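Velstead Neighbors Help
Search topics Search Clear
Last updated 5th May

Packing books and a plastic glass in one backpack?

My son's black backpack has a curved zipper. Do the books really have to go in first? 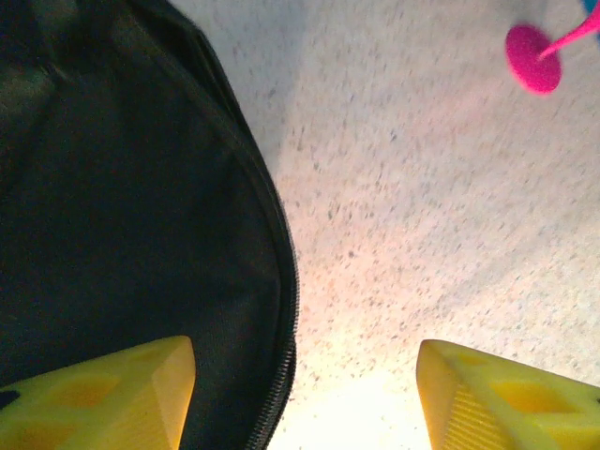
The Kornia packing guide says so, but I doubt it matters for 4 books.

Tạ
Heavy things against your back. I don't buy the guide's rule about sorting by color, though.

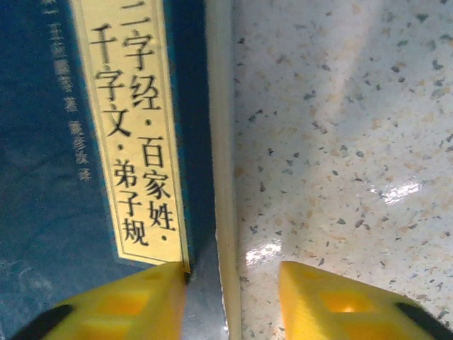

Yasir Ghumman disagrees: lay the Chinese classics flat or the corners bend.

Skisodis
Would a pink plastic wine glass survive under a book? I'd put it on top.

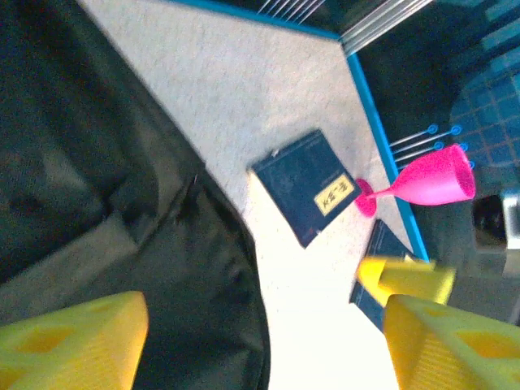 Photo: Velstead Neighbors Help

Stuffing a sock in the bowl might help. Mine still cracked.

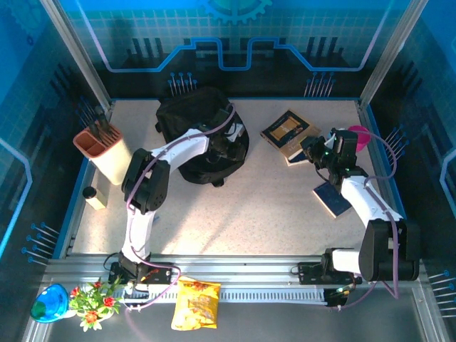

Bottles go upright, whatever the guide says.

Comments
waste of a sock
Who pays for a packing guide?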